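Mared Nicholas
Writing up what changed in our two-arm planner since January, because a few people asked. Mostly software, not much hardware. We call the stack Premine. Thread.

The old planner gave each arm its own path and then checked the two against each other at the end. If they clashed, one arm waited. It was easy to debug and slow to run. On tasks where both hands hold one object it was no use at all.

The new one plans both arms as a single system whenever they share a grasp. The constraint is that the two grippers keep the same offset from each other for the whole move. Flat rigid parts are the hard case. A small error at one wrist turns into a large force at the other. 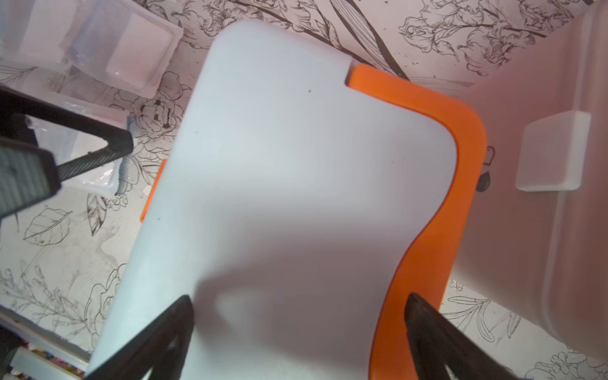
Cutting board between the fingers, wrist view. Second gripper at upper left.

The wrist view is what the grasp check runs on. It looks for two finger contacts and the edge of the part, and returns a score. Below the threshold, the planner asks for another view before it moves. We had the threshold too high until last month and it kept asking for more views than it needed.

The bigger change is how the two views get merged. The fixed camera gives us a coarse map of the cell floor. The wrist cameras fill in whatever the arms are blocking. Both go into one voxel grid, and each cell keeps a timestamp so old data fades out.

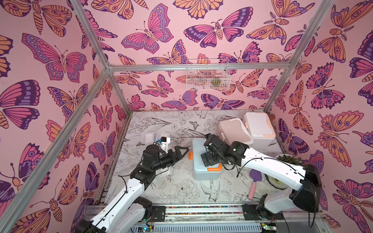 Does the planner stop when the fixed camera loses sight of an object?
It keeps the last known pose and grows the safety margin around it every cycle. If no camera sees the object again within 50 cycles, the arm nearest to it pauses and the other one carries on.

That rule came from Jankauskaitė's branch. I had a hard stop in there before, and it fired every time an arm reached across something. Merging her branch took most of a Monday – the two config formats didn't agree on units.

Next thing was segmentation. We had been training on plain backgrounds and the masks looked great. Then we moved to printed walls and floors and they got a lot worse, so the Koltberg model was retrained on busy patterns only.
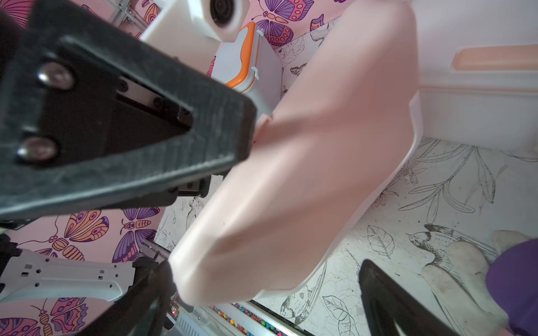 Masks for held objects are now computed in two passes. The first pass removes the gripper using the arm model and the joint angles, so the network never has to guess what is finger and what is part. The second pass runs on what is left. Pale pink plastic in front of pink moth wallpaper is the kind of input that used to give us a mask with bites taken out of it, and the line-drawn birds on the floor would come back as small objects. Filtering by depth takes care of the birds. For the wall we needed the retraining.

Timing, for those who care. A joint plan with a shared grasp now takes 41 ms on the cell computer. Two separate arms with no shared grasp take 25. The old version spent almost 600 on the shared case, and much of that was the collision check redoing work it had already done.

The collision check now caches by link pair. Only pairs that moved since the last cycle get tested again. Small change, one afternoon of work, and I should have done it a year ago.

Still open: open-topped containers. The grid treats the inside of a box as blocked unless a camera has looked into it, so the planner wants to go over everything. Safe, but the paths are long.
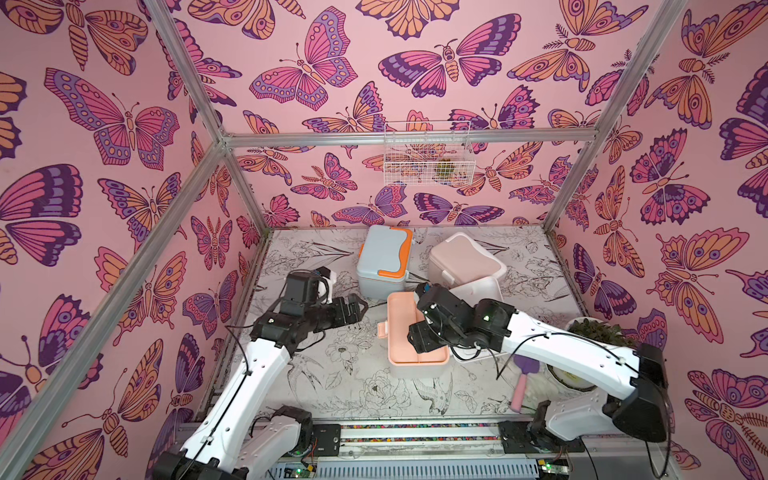 Tooling

Bultis is our replay viewer. It loads a run log and lets you scrub through the grid, the masks and both joint plans on one timeline. You can change a planner setting and rerun from any point without touching the arms.

It now marks every cycle where the planner changed its mind. That one feature found more bugs than our test suite did this spring.

Replay of long runs still eats memory. If you're on a laptop, turn off the mask layer first – the grid and the plans load fine without it.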